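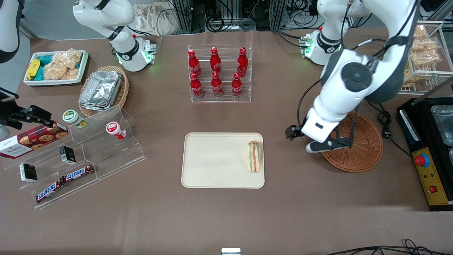
How many demonstrations should I record before I train a new task?

Record 53 good ones for a task with a single pick and place. Add more if the objects change position between runs.

4.3 Recording by remote control

1. Put the objects in their starting positions and clear your hands from the work area.
2. Switch on both leader handles. Wait until the follower arms match their pose.
3. In Undine, open Record and type the task name. Use the same name for every run.
4. Press the foot pedal once to start.
5. Move slowly. Close the gripper fully on the object before you lift.
6. Place the object, open the gripper and draw the arm back.
7. Press the pedal again to stop, then choose Keep or Discard.

Note: A run stops by itself after 600 seconds. Most tray tasks need far less.

Note: Discard any run in which an object is dropped, even if you pick it up again.

Caution: Keep cables clear of the wrist joints. Do not turn a wrist through more than one full circle.

Caution: If an arm jerks or lags behind the handle, press the emergency stop and go to section 7.

4.4 Guiding an arm by hand

1. Set the arm to Free and support it under the forearm.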